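Rurby: two hand-held grippers for a cup task
Student project report, group 3
Raed Mansour, Yara Issa, Maysoun Atallah
Supervisor: Walid Majali
Handed in 1st December

What we set out to do

Build a pair of grippers you hold in your hands, use them to do a simple table job, save the data, later train an arm on it. Budget small. All work done in the shared workshop at Giladstead, where we had a bench in August and kept it. The arm part did not happen this term, see end.

Job chosen: paper cups. Take one off the stack, lay it down, pick it up again, put it back. Sounds easy. Cups are light and they squash, and nested cups stick together.

Build

Both grippers are the same design, mirrored. Handle, two fingers, metal bracket on top to hold the fingers in line. Fingers printed in black, version 4 by now. Version 1 snapped at the root. Version 2 too stiff, dented every cup. Version 3 was ok but the pads came off. Version 4 has the pad slotted in, no glue.

One cable per gripper. We wanted wireless and gave up after two weeks, Maysoun has notes on why if anyone wants them. Cable goes back over the forearm so it stays out of the way of the fingers. Mostly it does. The left one still loops out to the side and drags on the table edge, needs a clip.

Frame is aluminum rail with black posts, bolted together from the leftover stock. Curtains on the sides to keep the workshop lights from changing things. That helped more than we expected and we should of done it first.

Table is a square light wood top, fine grain. We thought about painting it because white cups on a pale top is not great contrast, but left it.
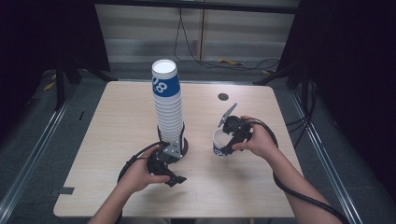 Photo: Dima Hakim / Giladstead workshop

How a run goes

Left hand holds the stack low down, right hand does the moving. First we tried gripping the stack near the top and it bent over every time. Low is better. The stack needs a base too, without one it slides.

The blue band with the number is so we can tell the cups apart in the recordings. 08 came up a lot, it has a slightly tight rim and kept sticking. We left it in on purpose, a set with only easy cups is no use.

Picking up a cup lying on its side is the hard part. Tilt the gripper, come in from above, close slow. If you close fast the cup rolls or goes oval. Yara got good at it, Raed did not.

Results

38 runs saved. 12 thrown out. Reasons: cable caught, cup on the floor, and one batch where logging was never switched on (Raed). Of the ones we kept, 21 are clean start to finish. The rest have a fumble somewhere but the cup ends up where it should, so we kept them and marked them in the log.

Time per run drops a lot with practice. No proper timing done, should be in the next report.

Hands get tired. Over 3 sessions in a row the grip gets sloppy and you can see it in the finger data. Take breaks.

Problems still open

- left cable, see above
- screws on the brackets work loose, thread lock ordered
- cables hanging behind the table are a mess and somebody will trip
- log file names don't match the cup numbers before run 9, Maysoun is fixing by hand

Next

Clidport lent us the arm mount but not the arm. If it comes in time we try replaying the clean runs first, no training, just to see if the finger widths carry over. If not, more cups and a second person on the left hand. Srour (the logging script) needs a rewrite before that anyway, it drops the last second of every run and we only noticed in the final week.

Parts list and finger drawings are in the group folder, use the v4 files, the v3 ones are missnamed.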